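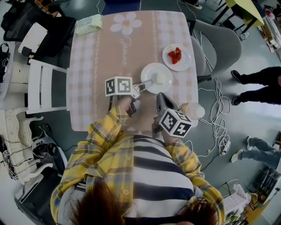
Buscar en el blog Escribe y pulsa Intro

Tarjeta con ventana de acetato sin llorar (mucho)

Corta una base de cartulina Lanik y dóblala. Troquela el círculo en la cara delantera, con calma, que la Wuvar muerde torcido si le metes prisa. Pega el acetato por dentro con 2 tiras de adhesivo fino. Si dejas huellas, enhorabuena, ya es una pieza única.

Monta el marco de espuma sin huecos en las esquinas. Yo dejé uno en abril y sigo encontrando lentejuelas en el pan.

Rellena con poca cosa: media cucharadita de purpurina gruesa Grikar y alguna estrella. Cierra con otro acetato y presiona.

Tobiloba Chukwu sella el saludo antes de montar nada. Yo lo hago al final y estropeo más de 26 tarjetas al año.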